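Lorkora bench notebook
October, started 9.40
Present: me, Narayanan Bhat, Maricel Samonte. Chandrasekhar Alva in after lunch.

Continuing the hand-over-hand recordings for the Clondia job. Target for this block is 50 usable demonstrations by remote control, then a smaller set where we hold the arm and guide it. Maricel drove the first half of the morning, I did the second.

Settings carried over from last time except the gripper force, which I dropped by 20 per cent after Narayanan complained about the noise when the fingers close on nothing. Wrist view checked before the first run. The fingers take up a lot of it and the yellow shows on both sides, so exposure is locked now and should stay locked.

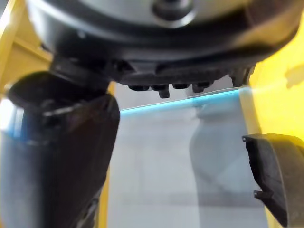
Page last changed: October, 17.25, by S. Varma

First few runs were slow. The delay between the hand controller and the arm is small but you notice it when you come down towards the top shelf, and both of us tended to stop short, wait, then go again. Those pauses end up in the recording. Narayanan trimmed them by script last time and the trained arm then went in too fast, so for now I would leave them in and mark them in the log.

Maricel's way of doing it is better than mine. She lines up the wrist first, well away from the shelf, and then moves in one go without turning. I keep correcting the angle on the way in. If we mix the two styles the model gets both, and Chandrasekhar thinks that is where the wobble in the Rai test came from. Not proven. I will tag every run with the driver's initials so that he can split them.

Wrist view with the tote in it is harder to read. When the wrist rolls over, the tote and the boxes sit at a slant, and the shiny tape on the cartons gives white patches. The big SF carton is the worst for this. 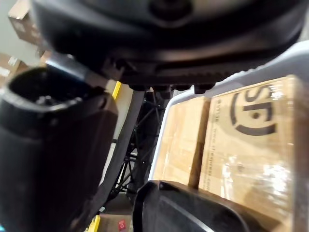 I turned the lamp down a step and will compare the two sets later. It would be simpler to keep the cartons out of view altogether, but Sarmīte Kalniņš wants background clutter in the training set and I agree with her in principle. The Gernatmont people trained on a clean bench and had to do it all again.

11.15. Arm stopped with a joint limit warning on the right elbow. Cleared it, homed both arms, carried on. Same warning again before lunch. It comes when the driver reaches for the far right of the shelf with the elbow tucked in. Keep the elbow out. I have written this on the sheet by the controller as well.

Change to the order of work: we now move along the black pieces on the top shelf and do not go back to the first one until the last has been done. Before, we were doing the same one over and over and getting lazy with it. The left arm stays parked low at the front unless the task sheet says otherwise. The parts on the lower shelf, discs and rods included, are for the next task and should stay where they are.

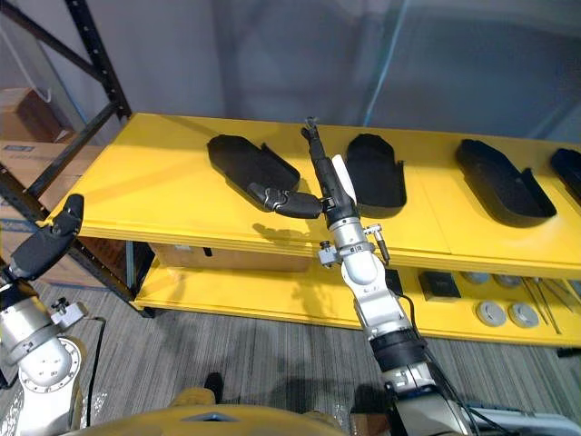 13.30. Chandrasekhar looked through the morning's recordings on the big screen. He threw out 2 for dropped frames and asked for more variety in the approach height. He also wants the head view and the wrist view lined up in time to the same clock. At present they drift apart over a long session, and he has seen it on the older files too. Narayanan is on it.

Afternoon was guided by hand, no remote. This is quicker to learn and more tiring. One person guides the wrist, the other watches the stop button and calls out the start and end. Don't push on the fingers – hold the arm above the wrist joint or the force readings are no use. Also keep your sleeve out of the head view if you can.

The labelled piece near the front edge of the shelf needs the gripper brought in from the right.
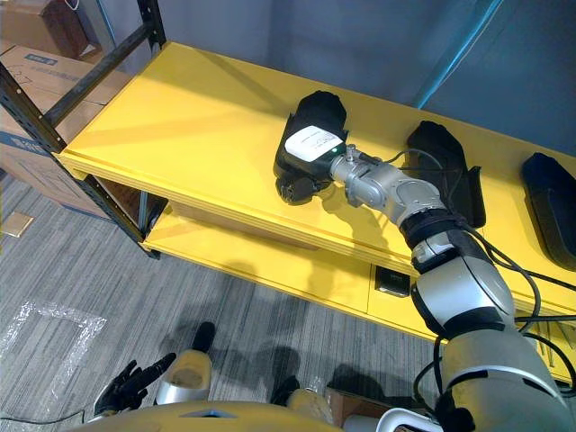

Photo: Maricel Samonte, from the head camera

Coming in from above was no good in the guided runs, as my own arm got in the way of the wrist. From the side it is comfortable and the path is shorter. I would use the same approach for the remote runs so the two sets match.

Disk on the recording machine was filling up. Moved everything older than the Rai test to the shared store, some 1,000 clips, and left the index file where it was.

To do:
Narayanan – common clock for head and wrist views
Me – compare the two lamp settings, write up the elbow limit properly
Maricel – finish the remote set, same driver throughout if possible
Ask Sarmīte how much clutter is enough

Stopped 17.10. Arms parked, controller on charge.

S.V.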